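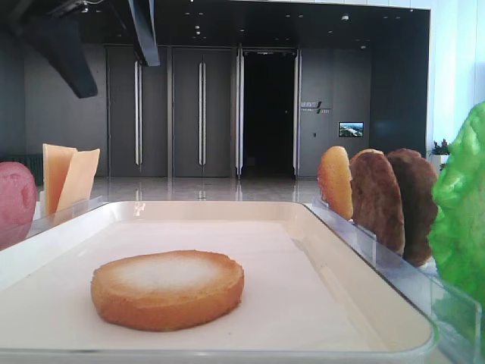
Sandwich cell, fixed camera. One slice on the tray, three in the clear rack, cheese in its holder at left.

Fri 11 February. Reading time: 1 min

Zesia perception build, second go. The release note says the slice classifier is "solved". I don't buy it yet. It scored well on the 810 stills from Cullinane, but those were all shot over matte grey. We have clear acrylic and a shiny floor behind it.

Two gripes:

1. Doneness. The mask for the middle slice in the rack bleeds into the darkest one where they overlap, so the colour average is mush. The planner then picks whichever label comes first. I'd call that a coin toss with a log file.

2. Depth. Rack edges throw glints and the point cloud has holes right where the grasp planner wants a surface. Filling them with a median filter hides the problem. Turned it off, 18 grasps rejected out of 656 candidates went to a lot more, didn't keep the count. Should have.

The tray slice segments fine. Pale top on pale tray, so I expected worse. One easy slice proves little.

To do: rerun with the filter off and log every reject. Ask Lumville for their raw depth, not the cleaned set. Leave the gripper speed at 10 per cent until then.

Lema workshop notes | Contact: front desk | Back to top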